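About Ritell

Ritell is a writing school for adults in Iltcombe. We teach people to write letters, reports, complaints and minutes that other people can follow. We don't teach novels, and we don't promise to change your life. Plenty of schools will promise that for a higher fee.

Mekdes Tsegaye and Peadar Kinsella started the school after 8 years of sitting through corporate training days. Both had come to doubt most of what they were told there. Learning styles, power words, the idea that a good email has to be five sentences long — they went looking for the evidence and mostly found other training companies quoting each other. Our first course had 7 students and a borrowed projector that we stopped using by the second evening.

How we teach

You bring something you have to write anyway. A tutor reads it in front of you and tells you where they got lost. Then you fix it and they read it again. It is slow, and some people dislike it. Selamawit Ambaye runs the evening groups and will not let anyone skip the second reading. Thibault Jacquet takes the people who write in English as a second or third language, and he is rude about textbooks.

We don't give out certificates. Employers ask for them now and then, and we ask what they think the paper would prove. So far we have not had a good answer.

What we can and can't claim

Our website used to say that 3000 people had "transformed their writing" with us. That was the number on our mailing list. Paweena Suksawat pointed this out in her first week in the office, and the line came down on 05/02/2023. We don't know how many former students write better today. A few tell us they do, but people who feel let down seldom send a note.

Tools and apps

We are asked about grammar software a lot. Use it if you like. It catches typing slips and it has strong views on commas, some of them wrong. Most of our teaching still gets by with a pen and a table.

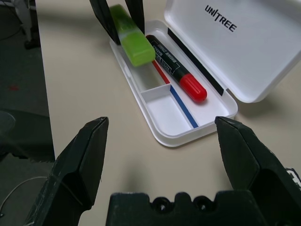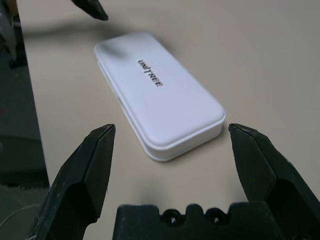
Fees and places

Groups are kept to 8, and each course has 3 parts, which can be paid for one at a time. If the first part does nothing for you, stop there. New groups start in November. Please send a page of your own writing when you apply, and don't polish it first — we would only have to guess what the real thing looks like.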